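Nornport Regional Library Service @nornportlibraries

The Nornport Regional Library Service will change its lending rules for all branches from the first Friday in July. The main points are set out in this thread.

The standard loan period for books, audiobooks and magazines will be 21 days at every branch. Grundton has until now kept a shorter period for magazines, and members have told us the difference was confusing.

Overdue charges on children's and young adult items will end. Existing charges on these items will be cleared from members' accounts — there is no form to fill in and no need to visit a branch.

Charges for lost or badly damaged items will remain. Members who find a lost item after paying for it may bring it to any desk with the receipt for a refund.

Each member may place up to 3 reservations at a time on new releases. There is no change to the limit on older titles.

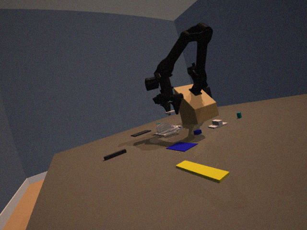
Study tables at the Grundton and Stostuvport branches may be booked for two hours at a time, by phone or at the desk. Bookings are held for ten minutes past the start time and then released. Members are asked to keep to the space they have booked and to leave the surface clear for the next person. A broad, plain brown tabletop such as the one shown gives room for a family history chart or a full set of maps, and members working with large sheets should ask for a table of that kind when they book.

The Teixeira Collection of local history will move from Nornport to Stostuvport during the winter closure. It holds 2,000 items, including shipping registers, parish newsletters and glass negatives. Requests to view the collection will be taken again once shelving is complete.

A further 200 large print titles have been ordered for the home delivery service. Members who cannot travel to a branch, and those who care for them, may apply in writing or ask a family member to enquire on their behalf.

The Grundton returns chute will be closed while the footpath is relaid. Please return items inside the branch during opening hours.

Questions about the new rules should be addressed to Iona Jardine, Manager, Member Services, at the Nornport branch. Printed copies of the rules are available at all desks, and the enquiries line is open from 9 am on weekdays.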